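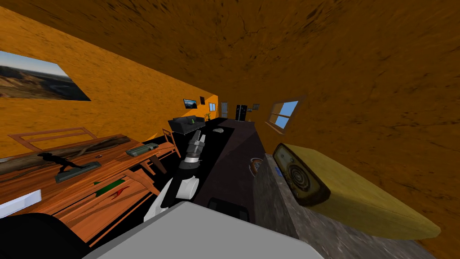 Grasp Planning Under Camera Roll in a Simulated Apartment
Project report, Group 2

1. Goal

The Hilline controller assumes a level head camera. If the camera is rolled, object poses are still found but approach directions come out wrong, and the planner rejects grasps that are reachable. The goal was to make planning independent of camera roll without retraining the detector.

2. Setup

All tests ran in the Urton simulator with a two-arm robot model. The room has a long table, a dark counter and a gray stone countertop. Perception, planning and arm control run as separate processes and exchange messages through Andeck. We logged joint states, camera pose and the planner's reject codes for every trial.

3. Method

Detections are first moved into the robot base frame using the logged camera pose. Surface normals are then computed there. In the old code they were computed in the camera frame and compared with a fixed up vector, so a countertop could be classified as a wall. The fix took 26 lines in the Mendoza planning module. Most of the remaining work went into the timestamp check, which drops any detection whose camera pose is stale. 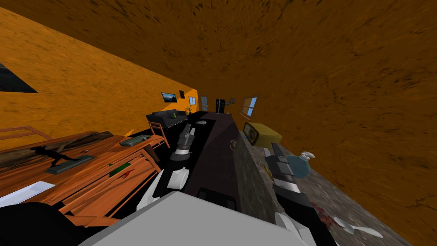
Arm selection was changed as well. The planner used to pick an arm from the object's pixel column, a rule that fails when the image is rolled. It now compares the distance from each wrist to the target in the base frame.

4. Results

We ran 322 trials. The old version rejected 106 of them at the approach check. With the new version none were rejected for that reason. Two trials ended in a collision between the forearm and the counter edge. Both used the left arm.

5. Open issues

Translucent objects still give noisy depth, and their normals are unreliable in either frame. The collision margin is one global value and should be set per link. The log replay tool does not yet read the new reject codes.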